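Paper Drop-Off and Reuse: Common Questions
Gandmont Community Print Room

What kind of paper do you take?
Plain white office paper, letter or legal size. One clean side is enough. Light creases are fine. We can't use glossy stock, carbon copies or anything with tape on it.

Do I need to sort it first?
No. Take out staples and paper clips and bring the rest as it is. We square up the stacks at the table before they go on the shelf.

How do I straighten a messy stack?
Hold it loosely by both sides and let the sheets drop against the tabletop on the long edge, then turn it and do the short edge. If the corners still stick out, split the stack and try again with less paper — a thick one rarely lines up in one go.
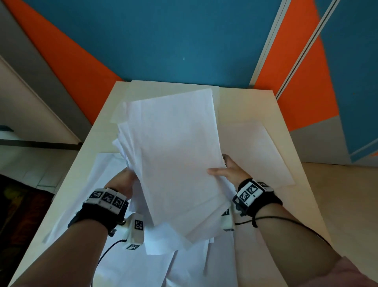 Sheets that are folded or badly bent should come out at this point. They go in the scrap tray and get cut down for note pads.

Can creased paper go through the copier?
Faint creases usually feed without trouble from the side tray. Don't load it in the main drawer.

How much can I bring at once?
Up to 10 reams' worth per visit. For larger loads, write to Shalini Bisht first so there is shelf space.

Where do I leave it?
Room 302, on the shelf marked Paper In. The room closes at 6.

Is the paper free to take?
Yes, for members. Please take it from the squared stacks only.

Page updated 9 October 2018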